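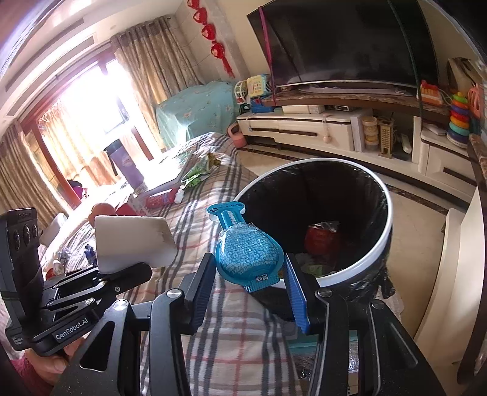 A blue sachet held over a lined bin.

I'd got the wrong door twice before Genalyn Calimlim leaned out of an upstairs window in Groldale and shouted that the kettle was on. I'd come to ask her about a year of weighing her household rubbish, and she started before I'd got my coat off.

"It was the travel bottles that did it," she told me. "I came back from a week away in April and tipped my washbag out on the bed, and it was all tiny packets. One squeeze of shampoo in each! I was so cross."

So she bought a set of kitchen scales and a notebook (I was shown the notebook, tea stains and all) and began writing everything down. Her first full month came to 507 grams of soft plastic, for a flat with two people in it. I said that didn't sound much. She gave me a look.

"Go and fill a bag with 507 grams of crisp packets," she said. "Then come back and tell me."

These days she buys shampoo from the refill shop in Plurkcombe, a 40-minute bus ride, and she's the first to admit she doesn't always fancy the trip. "If it's raining I go to the corner shop like everyone else – I'm not a saint." Her lowest month so far is 71 grams, and she's still quite annoyed about a bag of frozen peas.

I asked what her partner made of it all. "He hides things," she said, laughing. "I found a chocolate wrapper in his boot."

Next she wants to get the whole street weighing. Six houses have said yes, and one has already asked if teabags count. She hasn't decided.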